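Chapter 7
Closing Things Up: A Short Course in Stitches
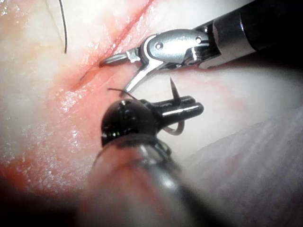 Where I come in

I learned to sew long before I learned to suture, and I'm still not sure which one I'm better at. My grandmother had me hemming tea towels when I was seven, and when I turned up at my first skills class as a student I thought I'd be the star of the room. I was dreadful! I held the needle in my fingers, I pulled every stitch as tight as it would go, and my tutor, Fermín Sepúlveda, leaned over my shoulder and said, very kindly, that I had made a lovely purse.

I mention the purse for a reason. Most of you will come to this chapter with a picture of stitching in your head that comes from cloth, and it'll help you for the first ten minutes and then start getting in your way. Cloth doesn't swell. Cloth doesn't need a blood supply. You can drag two edges of cotton together until they pucker and the cotton won't mind, but skin that's been strangled by a tight stitch goes pale, and then it goes a worse colour, and then you have a bigger hole than you started with.

So this chapter is mostly about being gentle. We'll get to knots in Chapter 8 (I know, everyone wants the knots first) and to the choice of thread in Chapter 9. What I want to do here is talk about what a wound is trying to do by itself, and how a stitch can help it along.

What a wound wants

A clean cut starts mending within minutes. The small vessels tighten, the blood clots, and a sticky mesh forms between the two sides. Over the next few days the body sends in cells to clear up the mess and lay down new material, and a thin layer of surface cells creeps across the gap from each edge. If the edges are touching, the creeping doesn't take long. If they're a finger's width apart, it takes ages, and the scar is wide.

That's the whole case for stitching, really. We hold the edges close so the body has less ground to cover. The stitch itself doesn't heal anything, and I'd like you to keep hold of that idea when you're tempted to put in three more than you need.

You'll meet two terms in every book on the subject, so let's get them out of the way. Healing by first intention means the edges have been brought together and they join up directly. Healing by second intention means the wound has been left open and fills in from the bottom. Students tend to hear "second" as "second best", and that's unfair. A dirty wound, or one that's been open too long, is often far safer left open, and you'll do a patient no favours by sealing the trouble inside.

Edges, and why I go on about them

Skin has layers, and the layers need to meet their own kind. If one edge rolls inwards, you end up with outer surface pressed against outer surface, and those two won't join however long you wait. What we're after is a slight outward pout along the line, which looks odd on the day and flattens as the scar matures.

You get that pout by how the needle goes in. It should enter at a right angle to the skin, travel down and across, and come up on the far side at the same distance from the edge and from the same depth. Beginners nearly always go in too flat. I did it for a whole term. Turn your wrist, let the curve of the needle do the travelling, and don't push it along in a straight line as if you were threading beads.

Spacing matters too, though less than people fear. A fair rule for simple stitches is to leave the same gap between them as the full width of each one. Look at the line when you've finished. If it gapes between stitches, you need another. If the skin is bunching, you've probably pulled too hard.

The practice notebook

When I started teaching I asked every student to keep a notebook of their practice stitches, and I kept one myself so I couldn't be accused of laziness. Mine ran from September to the end of the following summer and came to 977 stitches, of which I'd marked 466 as "would show to Fermín". That's not even half! The good ones weren't spread evenly either. They came in clumps, with long gloomy stretches between them, and there was one page of 167 where I'd changed my grip and everything fell apart for a fortnight.

I still ask for the notebook. Write down what you were trying to do, how it went, and one thing you'd change. Don't bother with marks out of ten. I've read plenty of notebooks full of sixes and I couldn't tell you what a single one of them meant.

Before you read on

Have a go at these two things before Section 7.1.

Pinch the skin on the back of your hand, first along the length of it and then across. Notice which way it gives more easily, and jot that down, as we'll come back to it when we talk about tension lines.

Then find an old scar on yourself (or on a willing friend) and work out whether it healed with its edges together or filled in from below. Bring your answer to the discussion in Section 7.3.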